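4.2 Surface and glare in the paper tasks

The paper tasks were done at Workeck, in the long room on the ground floor, and again in the homes of people in Inirico who had agreed to take part. In both settings we asked for the same work: sorting loose sheets, folding letters, cutting along a printed line and packing finished sets into envelopes. This section deals with the surface the work was done on. It covers what people chose, what they put over it, and how its colour and finish affected the way they laid things out.

Earlier studies of home paperwork tend to treat the table as a given. Size and height are recorded, and colour is left out. We had planned to do the same, and our first recording sheet had no line for it. We added one after the pilot, when several people moved to another table partway through a task and gave the look of the top as the reason. One said she kept losing her pages. Another said the shine from the window made her squint. The pilot results are not included in the counts below, as the question was not put to everyone.

In the main study there were 105 sessions. For each one we noted the colour of the surface under the work, whether it was matte or glossy, whether it was bare or covered, and where the light came from. Covers were counted as part of the surface if they stayed down for the whole task. A cutting mat brought out for one step and then put away was not counted. Notes were coded in Wulus by both authors, working separately, and differences were settled by going back to the session notes.

Colour was the hardest item to code. A white top is seldom a plain white once it is lit from one side. It goes greyer away from the light and cooler towards the edges, and on a smooth surface the change is so gradual that there is no line where one shade stops and the next begins. Figure 2 shows this on a smooth white surface, which is brighter towards the upper left and upper centre. We settled on four broad groups (white or off-white, pale wood, dark wood, and other) and gave up on anything finer. In the other group were a green card table, a slate bench and a number of patterned cloths.
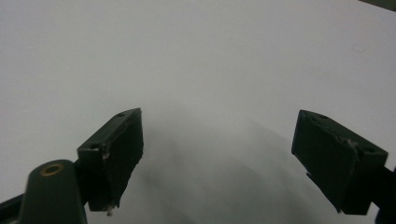

Most people did not think of a white top as a problem until there was white paper on it. Sorting went well enough while the sheets were in piles, as a pile has a thickness and throws a small shadow. Single sheets were harder. People working on white ran a palm over the top to feel for an edge, or tilted their heads to catch the light on it. Two left a sheet behind when they packed up and found it only when they were asked to check. The same thing was never seen on dark wood, although we would not make much of that, as dark wood was the smallest of the groups apart from other.

Folding was affected less. A fold is made by bringing edges together, and people did this by touch more than by sight, often holding the sheet clear of the table until the corners met. What mattered for folding was how smooth the surface was. A slight grain or a seam between boards showed up in the crease, and people who cared about a sharp fold slid a spare sheet or a magazine underneath. We saw this mostly in homes. At Workeck the tops are smooth, and the habit was rare there.

For cutting, a pale surface was preferred by nearly everyone who gave an opinion. The printed line was easier to follow and small offcuts of coloured paper were easy to see and sweep up. White offcuts were another matter - several people finished the task, said the top was clean, and then brushed a sleeve full of trimmings onto the floor.

Glare was reported on glossy tops in both settings, and mostly in the morning sessions at Workeck, where the windows face east. The Bondarchuk tables in the long room have a matte finish and drew no complaints. The older tables along the wall have a harder, shinier top. People seated at those turned their chairs or worked with one arm raised between the window and the page. In homes, the usual fix was to pull a blind or turn on an overhead light. One household kept a roll of plain brown paper beside the table and tore off a length for any job that was going to take a while. They said it was easier on the eyes, and that they could write notes on it and bundle the whole lot into the recycling when they were done.

We also asked how much clear space people wanted before they would start. Answers varied with the task. For packing, most wanted room for 4 piles side by side, plus a place for the open envelope. When the space was smaller than this, piles were overlapped or moved to a chair, and sessions ran longer by 10 minutes on average. People with a good stretch of clear table did not always use it. Some kept everything within reach of one hand and left the far side alone the whole time.

There are limits to what can be drawn from this. We did not assign surfaces, so people who like to spread their papers out may also be people who own large pale tables. Light was noted by eye and was not measured. The homes in Inirico were visited from May to August, and winter light, which is lower and comes further into a room, may well give a different picture. The next section turns to storage, and to where the finished sets were put once the table was needed for something else.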